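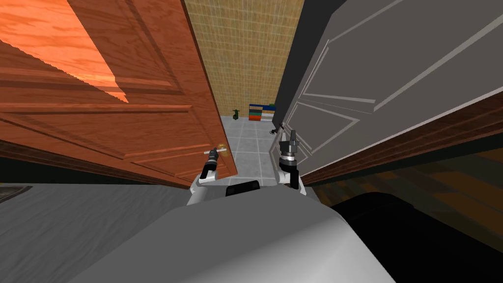

Jeptoo Nyaga wants to know when one of these can let itself into her laundry room, put a load in the dryer and leave again without her help. She wrote that to me after the August talk, and I'm starting with it today because it is a fair test.

Opening. Read Jeptoo's note out loud. Wait for hands on who would pay for it.

Doors first. Simulated house, two arms, one gripper at the brass lever and the other close to the small dark handle on the gray door. A person does this with a hip and a bag of groceries. Say plainly that this is simulation - no sticky latch, no draft.

Numbers from the Lasance runs. 942 tries in simulation, 200 on the real door at Prostthorpe. Don't read the whole table. Point to the row for lever handles, then the one for round knobs, where the real robot failed 36 times. Most of those were slips during the turn.

Shop floor. Rizwan's part, 3 minutes. Bins and carts are further along than houses, as the aisles stay put and somebody has already picked the handles. Ask him about the fire door.

My answer to Jeptoo: the dryer, maybe, if it's the same dryer every time. Getting to it and back, no. Not yet.

Questions. Dilruba will ask about cost - send her to the Grokbridge handout, second page.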